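Le tiroir, la prise et moi

J'ai passé une partie du mois de septembre à m'occuper d'une table de chevet. Je l'écris comme ça pour que les gens qui me demandent ce que j'ai fait de mes vacances cessent de poser la question.

L'affaire commence avec le déménagement. En arrivant à Fovmont, j'avais un lit, une lampe sans abat-jour et l'intention ferme de ne rien acheter avant d'avoir « vécu dans l'espace », formule trouvée dans un magazine chez le dentiste. Vivre dans l'espace, en pratique, consiste à poser son verre d'eau par terre et à marcher dedans à trois heures du matin. Au bout de quelques inondations, j'ai commandé un chevet. Modèle Saavedra, chez Koltel, plateau arrondi, façon chêne, pieds en métal brun. La fiche promettait un meuble « qui accompagne vos nuits ». Je n'en demandais pas tant, je voulais qu'il tienne le verre.

Il tient le verre. Rendons-lui cette justice. Le plateau rond a même un avantage auquel je n'avais pas pensé : on ne se cogne pas la hanche dans un angle en se levant dans le noir. On se cogne toujours le petit orteil dans le pied de devant, mais l'orteil, je le considère comme perdu depuis longtemps.

Le problème, c'était le tiroir. Pendant les premières semaines, il a coulissé avec une douceur de voiture allemande. Ensuite il s'est mis à renâcler au dernier tiers de sa course, avec un petit bruit de gravier. J'ai fait ce que fait tout adulte responsable, c'est-à-dire que j'ai tiré plus fort. Puis j'ai arrêté de le fermer complètement, ce qui règle la question du dernier tiers mais donne à la chambre un air de cambriolage.

Un soir, j'ai fini par m'accroupir pour regarder la glissière. C'est un rail noir, télescopique, percé de petits trous rectangulaires, avec des rivets, et je dois dire que j'ai ressenti un certain respect. On achète du faux chêne et des rondeurs, et dessous il y a de la quincaillerie de chantier.
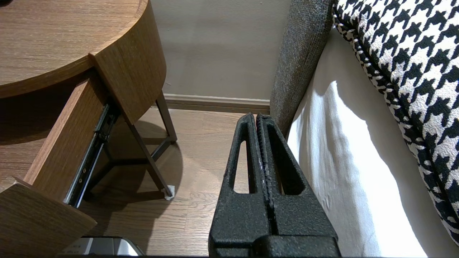 Tu as commencé par le vider, ton tiroir ? m'a écrit Osamu Morikawa en commentaire de mon précédent billet, où je me plaignais déjà. Neuf fois sur dix ce n'est pas la glissière, c'est ce qu'on a mis dedans. Tu enlèves tout, tu passes un pinceau sec dans le rail, tu ouvres et tu fermes jusqu'au bout plusieurs fois. Et surtout pas d'huile de cuisine.

La dernière phrase m'a vexé, parce que j'avais la bouteille à la main.

J'ai donc vidé. Je ne ferai pas la liste complète du contenu, il me reste un peu d'amour-propre. Disons qu'il y avait deux modes d'emploi pour des appareils que je n'ai plus, un baume à lèvres fondu puis re-solidifié dans une forme intéressante, des piles dont je ne saurai jamais si elles sont neuves ou mortes, et un livre entamé l'an dernier dont le marque-page était un ticket de caisse de 100 euros pour des choses qui, d'après l'intitulé, s'appelaient « DIVERS ». Au fond, coincé du côté du rail, un trombone déplié. Je ne déplie pas de trombones. Je vis seul. Je préfère ne pas creuser.

Pinceau sec, ouvrir, fermer. Le gravier est parti. Tout ça pour un trombone. J'avais déjà repéré sur le site de Mundau une paire de glissières de remplacement avec amortisseur, et j'étais prêt à les commander par pure mauvaise humeur. Je m'en suis tenu au pinceau.

Évidemment, une fois à quatre pattes dans une chambre, on voit des choses. C'est le grand danger du ménage : il change la hauteur des yeux. Debout, ma chambre est une pièce calme, murs clairs, sol imitation bois, rien qui dépasse. Au ras des plinthes, c'est une autre pièce, habitée par des câbles.

Celui du réseau, en particulier. Il y a dans le coin deux plaques murales côte à côte, l'une beige, l'autre gris foncé. Je n'ai jamais compris ce mariage. J'imagine un électricien arrivé avec la première, parti déjeuner, revenu avec la seconde. La beige, c'est pour le réseau, la grise pour le courant, et j'ai essayé de me convaincre que c'était un code couleur. Une amie à qui j'en parlais a proposé de les repeindre, je l'ai remerciée et nous avons changé de sujet.

De la beige descend un fil gris, plutôt élégant au départ, une belle courbe le long du mur. Et puis, arrivé près de la plinthe, tout finit en pelote. J'ai déjà défait cette pelote. Je l'ai même attachée une fois avec un lien en velcro, que j'ai ensuite réquisitionné pour un sac de riz. Elle se reforme.

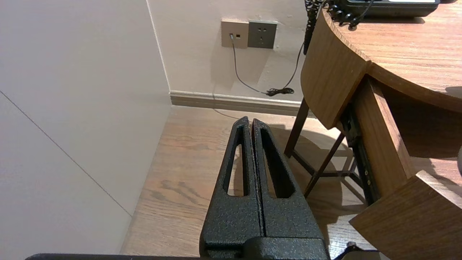
Le coin des prises, côté plinthe.

J'ai étudié les solutions. Il existe des boîtes pour cacher les câbles, qui sont des boîtes, et qu'il faut donc ensuite cacher. Il existe des goulottes adhésives, que j'ai essayées dans l'appartement d'avant et qui sont parties avec la peinture. Il existe enfin la méthode qui consiste à couper le câble à la bonne longueur et à refaire la fiche soi-même. J'ai regardé une vidéo là-dessus. Elle avait 3 399 vues, et un monsieur très calme y sertissait des fils de couleur dans un ordre qu'il récitait comme un poème. Je l'ai regardée jusqu'au bout. J'ai ensuite reposé la pince dans le bac du magasin, mentalement, puisque je n'y étais pas allé.

Pour l'instant, j'ai opté pour le déplacement du problème. En rapprochant un peu un meuble du coin, on ne voit plus la pelote depuis le lit. On la voit depuis la porte, mais depuis la porte je suis en train de sortir, et ça ne me concerne plus.

Reste à remettre les choses dans le tiroir. J'avais pris de grandes résolutions : seulement le livre, les mouchoirs, le chargeur. Le reste attend sur le lit depuis hier, en tas, et chaque objet plaide sa cause. Les piles surtout. J'ai jeté le trombone et le baume à lèvres, j'ai gardé un mode d'emploi sur les deux, ce qui me paraît un bon compromis tant qu'on ne me demande pas lequel.

Osamu, si tu repasses par ici : le pinceau, je l'avais pris dans la cuisine. Celui pour dorer les tartes. Je t'écoute.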